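## 3. Collecting the demonstrations

*Bram Wuyts, with Marijke Prins. Project Teswood, second report.*

In the first report we described the two arms and the software for control. In this part I explain how we gathered the examples from which the policy must learn to fold clothes. We worked on it during the whole of July, and it took more time than we had planned.

Each example is one episode. The operator moves both arms by teleoperation, and the program Zikel saves the joint positions, the state of the grippers and the pictures from all cameras. An episode starts when the garment is on the table and ends when the operator presses the pedal. We set a limit of 90 seconds, because longer episodes contained mostly waiting and correction.

At first we used only light-colored clothes. Our supervisor remarked that a policy trained in this way could fail on dark fabric, where wrinkles are hard to distinguish. Therefore we added a second series with black garments on the same pale table.

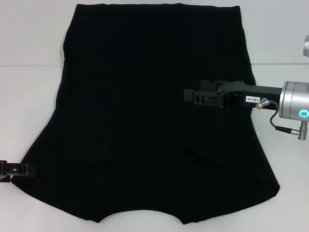 The starting position was changed after every episode. We had a list with 30 positions and rotations, and the operator followed it from top to bottom and then began again. Marijke proposed this after she saw that we both, without thinking, always put the cloth down in the same way. For the black series we also permitted a start with one corner folded over, so that the policy could see how to recover from it.

In total we recorded 1487 episodes. After the check we kept 900 of them for training. An episode was removed for one of these causes:

- a gripper closed next to the fabric and the operator did not try again
- a camera stream had missing frames
- the garment went over the border of the table
- the label in Zikel did not agree with the garment

The second cause was the most frequent. It disappeared when we replaced the network switch, but the episodes from before could not be repaired.

The wrist cameras gave us a different difficulty. When the cloth fills a large part of the view, the automatic exposure makes the table too bright, and the color of the white surface changes a little between episodes. We decided to fix the exposure for the rest of the series and to keep the older episodes, with a mark in the label file.

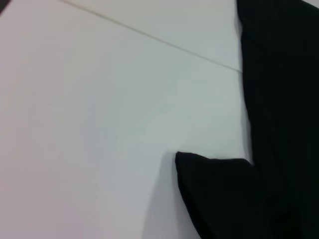 *Figure 2. Wrist camera view: black fabric at the right, with a folded flap on the white surface.*

It is still difficult to see the folds inside the black area in this view. The edge of the cloth is much clearer, and we expect that the policy will use mainly the edge. We will test this in section 4, where the same network is trained with and without the wrist cameras.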